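Basement humidity still 70 percent after a small leak, do I need mold testing?

Posted in Home Repair > Water Damage and Indoor Air
1 November 2025

Plustance

The supply line to our basement utility sink let go overnight and put water across most of the floor. I shut it off in the morning and got the standing water out with a wet vac. It was clean water from the supply side, not the drain. The floor is painted concrete, the walls are drywall on wood studs, and there was one closet with carpet, which I pulled up and threw out the same day.

That was 6 days ago. I have had a dehumidifier and two box fans going since then. The humidity gauge says 70 percent and it has not moved much. I don't see any mold. There is a slight musty smell near the closet but this basement has always had a little of that in summer.

A company I called wants 794 dollars for air sampling, three rooms plus an outdoor sample, and they say I should do it before anyone opens a wall. My insurance has not said yes or no to paying for it. I have a few things I am trying to figure out. Is the test worth it at this stage, should I be cutting drywall now, and is 70 percent bad enough to worry about? The baseboards are still on. The bottom of the drywall feels firm.

We use the big room as a work room and I would like to get it back before December. Most of what was in there is stacked in the garage.

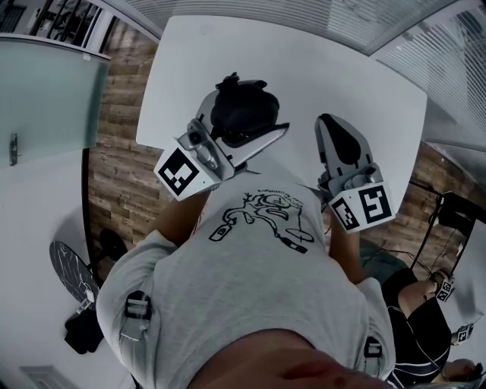 At the white table, gray t-shirt and harness.

If it matters, the house was built with no vapor barrier under the slab as far as I know. The previous owners painted the floor at least twice.

Sornedel

I did water damage work for a long time and I would hold off on the air test. An air sample gives you a spore count for a few minutes on one day. It won't tell you if the bottom plate of the wall is wet, and that is what you need to know right now. If you have fans blowing, the sample will be off anyway.

Start with a pin type moisture meter. The basic ones are cheap and a lot of tool libraries lend them. Take the baseboards off first. Label the backs with a pencil so they go back in the same order. Then do this:

Take a reading on drywall you know stayed dry, upstairs if you have to. Write it down. That is your baseline.
Test the basement drywall at one inch, six inches and a foot up from the floor, every few feet along the wall.
Where the low readings are well above baseline, drill a small hole behind where the baseboard goes and check the wood plate with the pins.

If the plate is wet after this many days with fans going, the wall is not drying from the room side and you need to open it. Cut it higher than the highest wet reading and pull any insulation behind the cut. Wet fiberglass in a closed wall holds water for weeks. Turn off the power to that wall before you cut, and find out what is behind it. In an older house, have the wall material and the floor paint checked for asbestos and lead before you cut or sand either one. That is a lab test I would pay for.

On the humidity, 70 percent is too high. You want it under 50 while you are drying. Check that the windows are closed. People open them to "air it out" and on a damp day they are bringing water in. Also check the size of the dehumidifier. A small bedroom unit can't keep up with a wet basement. Run a hose to the floor drain if you have one so that it doesn't shut off when the bucket fills.

The closet is where I would look first. Carpet holds water against the wall, and tack strips hold it too. Did you pull those? If not, pull them.

Joo

Bleach the floor and keep the fans on. We had the same thing and it was fine.

Plustance

Tack strips were still there. They are out now and two of them were black on the underside. I also had one window open a crack behind the shelving, which I had forgotten about. I closed it and ran a hose to the drain. Will borrow a meter this week.

Kurkon

Agree with most of what Sornedel wrote, with one difference. There are times when a test makes sense. If someone in the house has asthma or a weak immune system, or if you end up in a dispute with the insurance company, a report from an outside lab can help. In that case hire someone who only does testing and does not sell the cleanup. Ask for the lab report itself and not just a summary letter.

I would not use bleach on bare wood or drywall. Most of it is water and the water soaks in. On the painted concrete, detergent and a stiff brush will do, then dry it. Never mix bleach with any other cleaner.

For the insurance, take photos of the tack strips before you throw them out, and keep a piece of the carpet if you still have it. Write down the meter readings with the day and the spot on the wall. Our adjuster asked for a drying log and I didn't have one, and it slowed the claim down a lot. Ask yours in writing if testing is covered, and under what limit. Some policies put a cap on anything with the word mold in it - that cap can include the testing as well as the cleanup.

About the slab, tape a square of clear plastic to the concrete once the room has been dry for a while and leave it a couple of days. If you get drops under the plastic, water is coming up through the floor and the dehumidifier is going to be a permanent thing.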